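Wound up and happy
Kyriaki Giannakopoulos on a spring spent with other people's alarm clocks

I bought the first one because I kept reading my phone in bed. You know how it goes, you pick it up to see what time it is and an hour later you're looking at somebody's kitchen extension in Norway. So I went into Hotdale on the bus, found a charity shop with a shelf of oddments and came home with a bedside clock for the price of a coffee. It ran nine minutes slow by the weekend and I loved it.

By March there were clocks on the landing. There was one in the bathroom (a mistake, the steam got in) and a row of them along the top of the piano, all disagreeing with each other. My sister asked if I was all right. I was having a lovely time! There are people who have it far worse, too. A man I met at the Hotdale collectors' fair had 329 of them in a bungalow and could tell you where he found each one. He sold me a travel clock in a cracked leather case and then looked as if he wanted it back.

What I like is the cheap end. I can admire a longcase clock as much as the next person, but I don't want to live with one. Give me the sort of thing that sat beside a single bed in a spare room, with a snooze button you could find with your eyes shut. The colours are half the fun. Mint green, a sort of washed-out lavender, that pale blue that always makes me think of bathroom tiles. And the twin-bells, of course, because everyone wants a twin-bell until they've been woken by one.

The tinkering came later and it took over the table. I'm no clockmaker and I never open anything that's worth real money, but a battery clock from the bargain box is fair game. Most of what's wrong with them is dirt or a battery somebody left in for years. I clean the contacts with a cotton bud and a drop of vinegar, let them dry off properly, put in a fresh cell and see what happens. Quite often it just starts ticking, and I've been known to cheer.

You do need somewhere to do it. For months I worked on a tea tray and spent my evenings on my knees looking for screws, so I've become very interested in other people's benches. Wire baskets fixed to the wall, wood that's already got paint on it so you needn't be precious, a bit of shelving with steps to it so the clocks at the back still get seen. I'm all for a cheerful pattern behind it as well – big flowers, strong colour, the works. 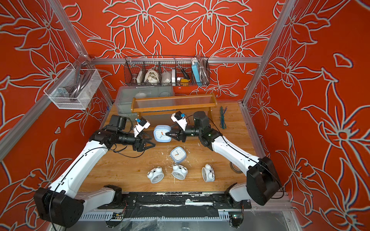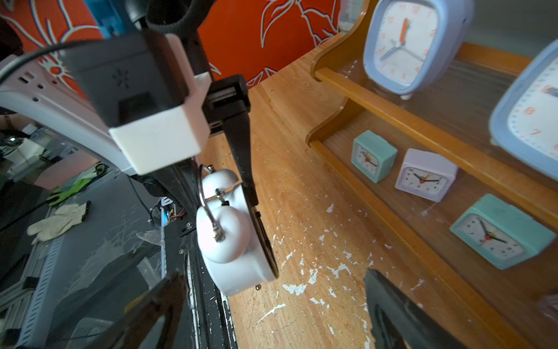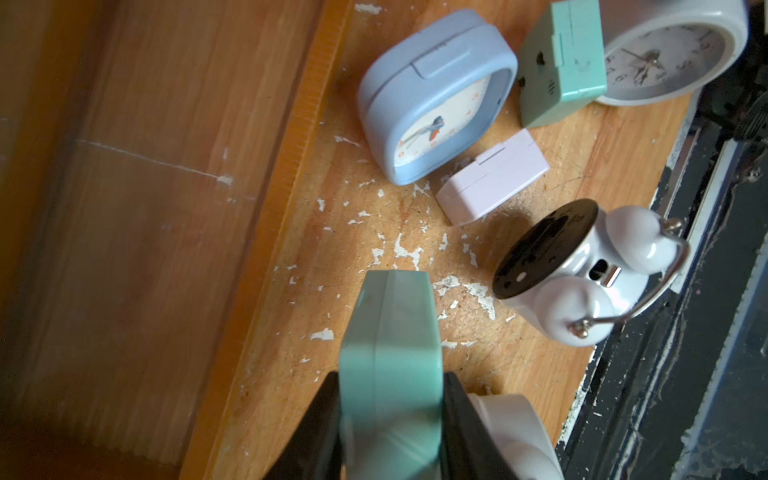

Do you need special tools to start fixing up old battery clocks?

A small cross-head screwdriver, some cotton buds, a soft brush and a saucer for the screws will see you through most of them. A magnifier on a stand is a nice thing to have later on.

Cases are the other job. Warm water with a dot of washing-up liquid on a cloth, wrung out hard, and then a dry duster. I tried a fancy polish from Sosus once, and it took the shine off a perfectly good yellow one and left it looking like old cheese. If the plastic has gone yellow with age I leave it be. I know there are recipes for bleaching it, and I've read them, and they all seem to involve goggles.

Then there's where to put them all. I started by spacing mine out like a shop window and it looked dreadful, very stiff. Now I bunch them up, tall ones behind, little ones lying about in front, one or two turned sideways because I like the knobs on the back as much as the faces. Round next to square works well. I take the batteries out of all but three, otherwise the ticking is like being inside a hailstorm, and I turn every alarm off before I go to bed. I missed one in a cupboard last month. Ten past four in the morning, and it took me so long to find it that I had toast.

As for money, I set myself a limit after an evening on the auction sites when I very nearly paid 400 for a Gerlach in the original box. I still think about it. The next fair is in the Clondia Rooms, up the hill from the station, doors at ten in the morning, and I've promised my sister I'm only going to look. She's offered to hold my purse.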